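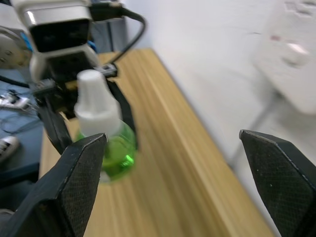 3.2 Containers and work surface

The household containers were selected from the products listed by the 12 participating homes. Small bottles were over-represented in these lists, and trigger sprayers were under-represented, as most homes kept them outside the kitchen. Eight containers were retained. Each was given a short working name for the coding sheets; Cloten and Terwood denote the two smallest bottles, and Condori and Eleck the two largest. The names carry no information about contents.

Body colour was treated as a separate variable from liquid colour. With a translucent body the two are hard to tell apart by eye, and a coder who sees a green bottle cannot readily judge how much of the colour belongs to the plastic. Fill level was therefore recorded by weighing before each session and was never estimated from appearance. Opaque containers were handled in the same way for consistency.

Glare was a second source of disagreement. Glossy plastic returns a bright highlight that coders sometimes marked as a label edge or as the liquid line. A light wooden table was used in preference to a white one, as pale bottle caps were difficult to outline against a white top. Figure 1 shows a small translucent green item with such highlights, with the table and the pale wall behind it. 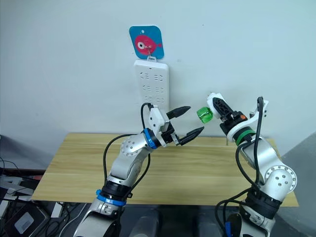 Of 1,960 coded views, 323 were flagged by at least one coder as uncertain for cap type, body colour or both. The flagged views were passed to a third coder (Bienvenido Lacson), who worked without access to the earlier codes. Where the third code matched neither of the first two, the view was kept in the data set and labelled "unresolved" – it was not assigned to the nearest category.

Cap type was coded from outline alone. Ridged and smooth caps were grouped together, as the ridges could not be made out reliably in all views. Nozzle direction was not coded.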